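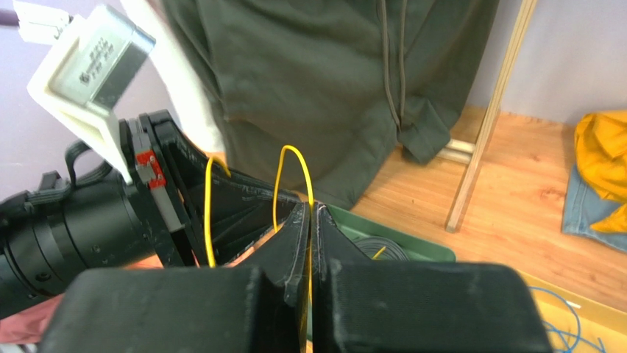

Pre-session check, wire sorting station
Site: Gretelau, back bedroom
Filled in by: Rosalie Haslinger
Date: 28 Jan 2021
Copy to: Trygve, Shagufta

Hi both, same form as always, with my notes under each line. I got a bit carried away in a couple of spots, sorry Trygve!

1. Fingers: cracks, chips, loose screws
OK. A few pale scratches on the black prints and a bit of general scuffing, but I flexed both and they feel solid. I'd still like a spare pair in the drawer before April.

2. Fingertips meet when closed
OK. I did my usual test with the thin yellow wire, closed on it and gave it a tug, and it held. I did this 10 times and only let myself write OK after the last one.

3. Servo and white bracket
OK, with a comment. The bracket screws took a quarter turn each. Please can whoever uses the station next check them again? They were fine on Monday and I don't love that they moved.

4. Wrist camera view
OK. Both tips are in view, and so is the green tray just past them. I wiped the lens before I started (clean cloth, not my sleeve, I have learned).

5. Nothing snagged on the moving parts
Needs attention. Yellow wire loves to loop up behind the fingers and around the left side, and if you open wide with a loop in there it can pull tight. My fix for now is to stop, open slowly and lift the loop off by hand. Fouzia wants us to keep those attempts and tag them "snag" so the model sees some ugly ones too, and I'm all for it, but only if the wire comes free without force. If you have to yank, throw the episode away and write it down here.

6. Strap clear of the gripper
OK. Buckle end checked, slack tucked back. Check it again at every break, it creeps.

7. Tray and parts
OK. Green tray on the floor, dark gray cable coiled inside. Blue wires stay in the cardboard box until we get to the blue set, so please don't mix them in early!

8. Floor and walking space
Needs attention, minor. The mustard cloth and the folded denim are both on the floor over on the right, and I nearly put my heel on the cloth while backing up. They belong to the fabric set, so move them to the shelf when you're doing wires. The wooden stand is steady, I gave it a good shove. The green jacket stays hanging where it is, as Fouzia asked for ordinary house stuff in the background.

9. Stop button
OK. Pressed it 3 times, power cut each time.

10. Recording and labels
OK. Target is 20 episodes per set, with a break after 12. My wrist was complaining well before that last time, so take the break even if you're on a roll.

Open items
Bracket screws: Trygve
Wire snag note for the operator sheet: me
Shelf space for the fabric set: Shagufta

Cleared to record once the cloth is moved.
R.H.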